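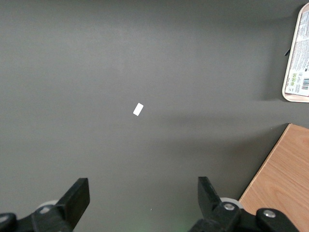
The repair room at Skemilstead opens at ten, and by then there is usually a queue on the stairs. People bring lamps, toasters, coats with broken zips and, in December, a great many strings of lights. The woman who runs it has done so for eight years, and before that she mended sewing machines for a shop called Hundent, which closed when the owner retired.

She agreed to talk on condition that she could carry on working, so most of this interview took place over a kettle with a faulty lid switch.

"I never set out to do this," she said. "I had the tools at home after the shop went, and my neighbour asked me to look at her iron. Then her sister had a radio. After a year of that I couldn't get to my own kitchen table."

The first sessions were held in a hall in Kukolwood, two evenings a month. The hall was cold and had four sockets, and two of those did not work. She mended them herself, with permission, and the group stayed there until the rent went up.

Asked what comes in most often, she did not need to think. "Vacuum cleaners. Half of them have nothing wrong. There's a sock in the pipe, or the filter has never been washed. I show people how to take the filter out and they go home with it under the tap in their heads. I don't mind those. It's a quick job and they're pleased."

She is less patient with things that are glued shut. A hair dryer had come in the week before with no screws anywhere on the case, and she had to cut it open along the join. It could be mended, but it was held together afterwards with two cable ties.

"The owner was happy with it," she said. "I wasn't. I like a thing to close properly."

The room keeps a paper book of every repair, with the item, the fault and what was done. She writes it up at the end of each session and goes back to it often. The same kettle model has failed in the same place so many times that she now keeps the spring for it in a jar. Most of the other spares come out of machines that were past saving, sorted into old ice cream tubs with the names written on the lids.

Charging is by donation. Some people put in a coin and some put in a note, and she does not look. Parts are paid for at cost. "If a belt costs three pounds, it's three pounds. I'll tell them before I order it, and if they'd sooner buy a new machine then that's their business."
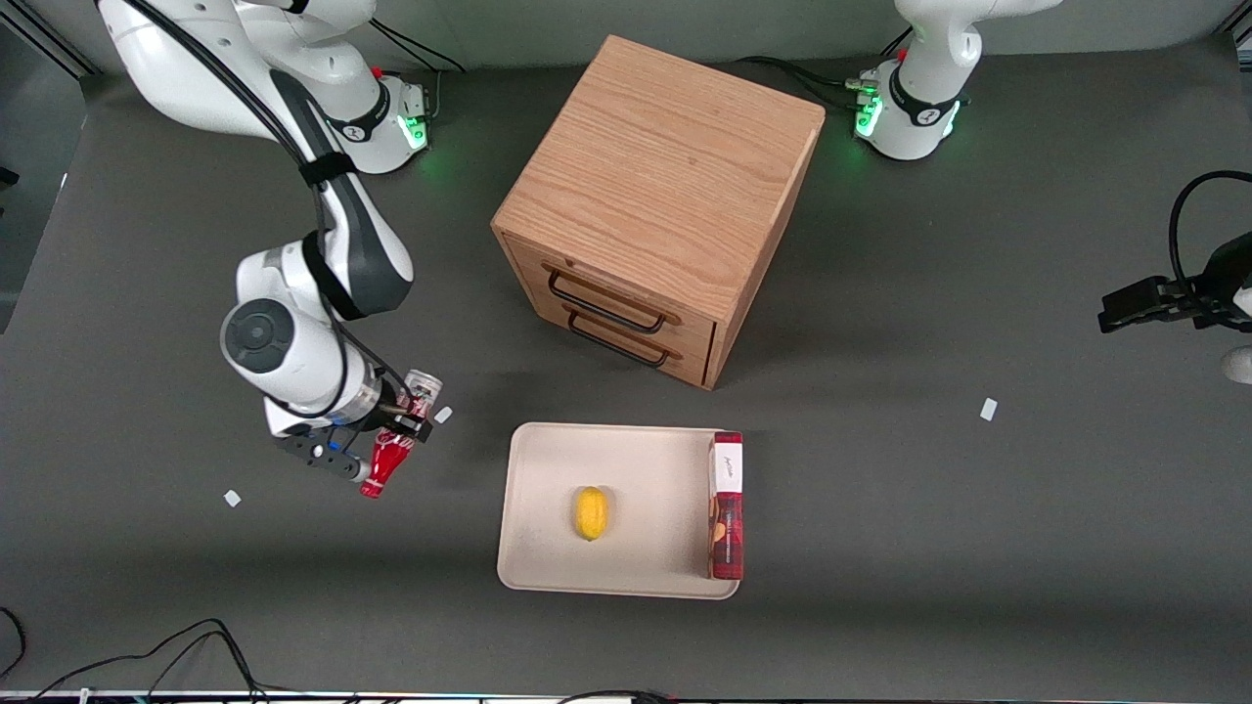

A red bottle held over the grey tabletop.

She would like to teach more. A short course on sewing machines, named Yazzie after the first model she learned on, ran last winter and filled up. Those who came cleaned and oiled their own machines on the first evening and set the tension on the second. Several had owned a machine for years and had never taken the plate off.

"They were frightened of it," she said. "Once you've had the plate off and seen the fluff, you stop being frightened."

By this point the kettle was back in one piece. She filled it, pressed the switch down and reached for the book.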